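Breseck repair weekend draws record crowd

16/07/2022

Breseck's summer repair and reuse weekend has had its best year yet, with 562 people coming through the doors of the old Hellström building over two days. That beats last year's total by exactly 200, and anyone who tried to find a seat near the sewing tables on the first afternoon will have no trouble believing it!

The idea is simple and it works a treat. You bring something worn, torn, wobbly or silent, you sit down with somebody who knows how to mend it, and the two of you have a go together. There's no charge, though there is a tin by the tea urn, and the tin did very nicely this time round.

Textiles were the big story. In earlier years the queue was all toasters and bedside lamps, but this June the organisers asked people on the mailing list what they most wanted to learn, and the answer came back loud and clear: clothes, curtains, bedding and towels. So the sewing corner grew from four tables to nine, with two more set aside for darning and one for dyeing. The dyeing table was a joy to watch. A pile of tired pillowcases went off to be turned a deep rusty orange with onion skins, and there was a good deal of cheering when the first one came up for air.

Local fabric shop Pronari lent sewing machines and brought along three big sacks of offcuts, which had all gone by lunchtime on the second day (a very cheerful scrum, that one). Genemix, the garden and allotment supplier on the ring road, took the scraps of pure cotton and wool that were too small to use and will be adding them to its compost trial at the back of the nursery. If you've got a heap at home, small bits of natural fibre can go in there too, as long as you cut off any labels and check the thread isn't polyester.

Old towels deserve a special mention. There was a whole half-hour talk on them, and it was packed. A bath towel that's gone thin in the middle usually has years left in its two ends, so the trick is to cut out the worn strip, turn the pieces and join them up as hand towels. Smaller pieces make flannels, dish cloths and draught stoppers, and whatever is left can be stitched in layers for a really good pot holder.

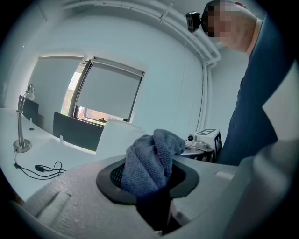

The talk also covered washing, with some advice that plenty of us took home and tried straight away. Go easy on the detergent, leave out the fabric softener, and give everything a good shake before it goes on the line. Softener coats the loops and stops them soaking up water, and a couple of washes without it can make a surprising difference.

Animal rescue centres are often glad of towels past saving, too, but do ring first and ask what they need.

The weekend was such a success that a smaller monthly session is now planned, starting in September in the ground-floor room at the Hellström building. There will be places for 20 people each time, with sewing one month and small electricals the next. Booking opens at the Breseck library desk in August, and if the summer is anything to go by, it would be wise to get your name down early. Bring your own scissors if you have a decent pair.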